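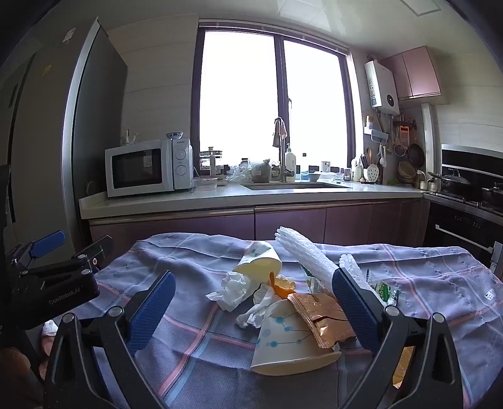
Tegan Mulvaney
Second-year student, Environmental Studies

Kitchen waste in share houses: project report

Background

The Zarkwood council brought in a green-lid bin for food scraps last year, and most family homes in the area now use it. Share houses don't seem to have taken it up in the same way. My project looked at what people in student share houses do with scraps and packaging after a meal, and whether a small change in the kitchen would make a difference. I live in a share house myself, so I had some idea of the problem before I started.

Method

I put a short survey on the noticeboard of the Vida student centre and in its newsletter. It asked who takes the bins out, what goes in the green lid, and what people do when they aren't sure about an item. I received 76 replies. Three of the houses that replied then agreed to a trial over 30 days in winter. Each was given a benchtop caddy with a lid, a roll of compostable liners and a one-page sorting guide for the fridge door. The houses weighed their general rubbish before it went out and wrote the weight on a sheet.

I had planned to use the Trollix app for the weights, but it logged people out whenever their phone locked. Paper worked better.

Survey results

The most common answer to "who takes the bins out" was "whoever gets sick of it first". Most people knew that fruit and vegetable scraps went in the green lid. Far fewer knew that meat, bones and paper towel could go in as well. Takeaway containers caused the most confusion - people were split on whether they had to be rinsed, and several said they put anything greasy straight in the general rubbish.

A lot of replies mentioned smell. People in flats were more worried about this than people with a back yard, and some said they kept scraps in the freezer until collection.

Trial results

Two of the houses put out less general rubbish by the end of the trial. The other showed no clear change. In that house the caddy was kept under the sink, and it was often forgotten until the bag had split. The other houses left theirs next to the chopping board.

All of the houses ran out of liners early. The Prulitz supermarket nearby stocks them, but they are shelved with the garden supplies and cost more than ordinary bin bags. One house switched to newspaper, which held up well unless there were tea bags in it.

Limits

The trial was small and the houses volunteered, so they were probably keener than most. Bathroom scales are not very accurate for light bags. I also missed exam time, when people tend to eat more takeaway.

Recommendations

Council should send the sorting guide to rental addresses at the start of each semester, when tenants change over. Rental agents could include a caddy with the keys. I would also like to see the guide redrawn with pictures of takeaway packaging, as the current one only shows fresh food.

The survey questions and weight sheets are in the appendix.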